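Tasametti gripper kit, worth 2,000?

sarla_r
Got the Tasametti finger kit Monday. Two lit pads, wrist cam, mount plate. Trying it on bag picking, soft stuff mostly. Closeup from the wrist:
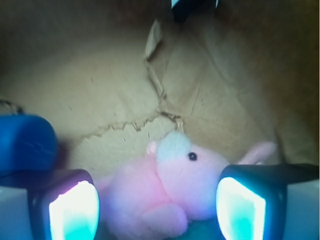 Pink plush between the pads

Pads are bright, wash out anything close. Otherwise happy so far.

bisht_fan14
2,000 for fingers?? Bisht set does the same for less. And how do you route cables, mine snag on everything

sarla_r
Loosely lol. Clip on the gray one, thats it. 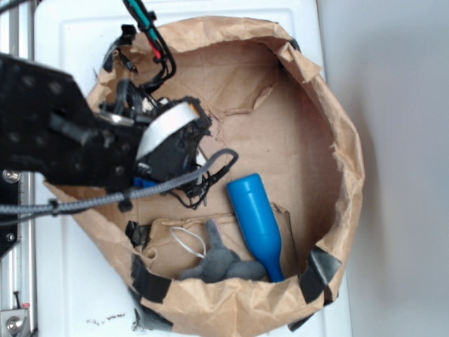
Gonna try a sleeve next. Mount plate went on easy, holes lined up fine. Manual is 191 pages, read maybe 14.

Sarita Kaushik
Disagree on Bisht, I sent mine back to Lunbridge. Pads wore out by April. What's in your test set?

sarla_r
Mixed bag, literaly:
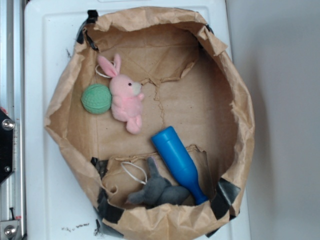 Four toys in the paper bag, arm out of the way

bisht_fan14
Mine are past some 4,000 picks, no wear. Yours was a dud. And plush is easy mode, show me the ball

sarla_r
Ball later. String loops are what I worry about 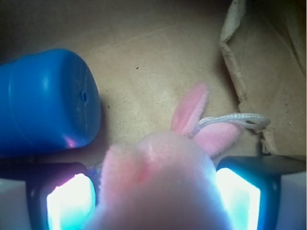 so I'd want dimmer pads before I say buy. Asked support if theres a setting, no answer yet

Sarita Kaushik
Theres a dimmer in the config, try page 90 something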